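Notebook > Visits & Open Days

10/2/22

Open day prep, and a long one! Jacqueline Le Goff from Dunne came by to see how we collect the wiping tasks before the doors open to everybody else in November. She'd seen the Lokora demo in the spring and wanted to compare (fair enough, so did I).

We started her on the counter set. The cloth is the bright green one, and the target was the black desk organizer with the calendar grid and the "To Do List" card in its slot. Right hand wipes, left hand stays flat next to the tray. Jacqueline asked why we don't just wipe the bare counter, and I said we've got 700 clips of that already and Mireille wants 1,000 with something lying on it.
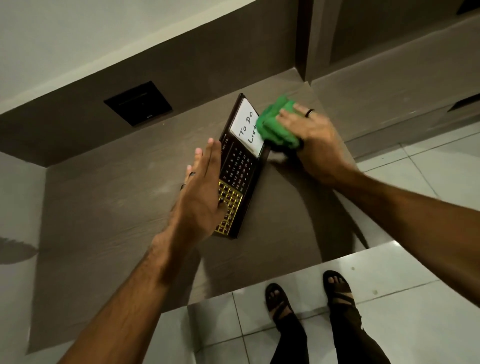
Last modified by mlecomte, 5 revisions

The card is the fun part. The cloth goes right over the side of it and hides the end of "List", so the tracker has to keep believing in a card it can only partly see. Polla (the old model) used to lose it every time. Pavov hangs on much better, 58 clips in a row before lunch, and then it dropped one and I had to restart the logger.

Jacqueline's other question was about the rings. Do they bother the hand model? I don't think so, but I never checked, and Mireille Lecomte says she'd like a bare-handed batch to compare. Fine by me!

Still to do: relabel the calendar clips, send Jacqueline the file format notes, find out who has the key to the side door for the November visitors.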